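Curkudus introduces the Provari table for shared workrooms

Dark grey wood-grain top, one size, available to trade customers from January

Curkudus has added a large-format work table to its range for offices, studios and shared workrooms. The Provari is a single-surface table intended for sorting, folding, packing and general paper handling, where several small items have to lie side by side and be reached from a standing position.

The top is 26 mm thick and finished in a dark grey wood grain on the upper face. The finish has a low sheen, chosen to limit reflection from ceiling lights. Pale items such as booklets, envelopes and paper bags stand out against it, which shortens the time spent looking for them during repetitive work. The edges are finished in the same colour as the top.

"Most of the requests we had were about colour and reach," said Ludmila Mikuš, product manager at Curkudus. "Customers with white tops told us that white paper got lost on them. We tested 6 surface colours with paper, cloth and small packaging, and dark grey gave the clearest edge in every case."

The table was assessed at the Jodinow workroom before the specification was fixed. Users worked standing, with everyday objects placed at the near edge, in the centre and at the far edge. Items needed all the time were kept in the central area. Decorative and seldom-used items were moved to the back.
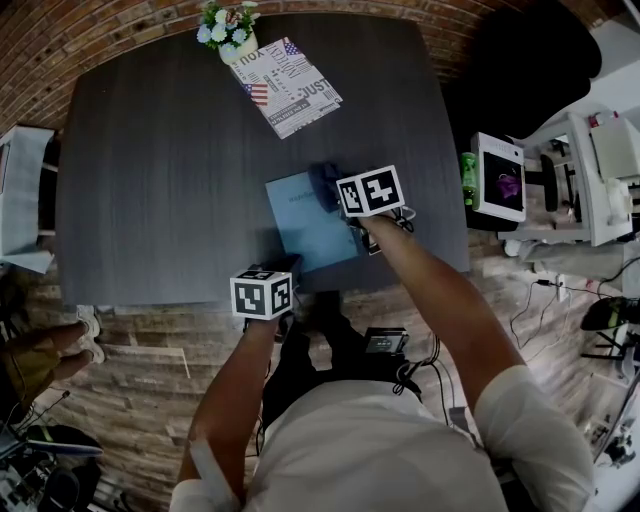 The Provari table in use, with a pale blue item and a dark navy cloth at the centre and a pot of artificial flowers at the far edge.

Sigrún Hafþórsson, who ran the assessment, reported that soft goods were the harder test. Crumpled cloth tends to slide on a smooth top when it is pulled from one side. The surface texture was made slightly deeper as a result, and the final version holds light fabric in place while still allowing paper to be picked up at the corner.

The finish is designed to sit with existing interiors, including exposed brick and brown plank floors. No matching storage is required. Curkudus recommends leaving 800 mm of clear floor on each working side so that two people can pass. Power leads should be routed to the wall on the side not used for access.

Care is limited to a damp cloth and a mild detergent. Abrasive pads and solvent cleaners will mark the grain and are not covered by the warranty. Pots and vases should have a flat, dry base.

The table is delivered in 2 cartons and assembled on site with the key supplied. Replacement feet and edge strips can be ordered separately through Eshun, which handles spare parts and returns for the whole Curkudus range.

Trade customers can order samples of the surface from January. Samples are supplied without charge and show both the face and the edge finish.

Press enquiries: Otakar Sýkora, Curkudus press office
Trade orders and samples: Danica Sokol, Curkudus sales
Spare parts and returns: Deepak Maurya, Eshun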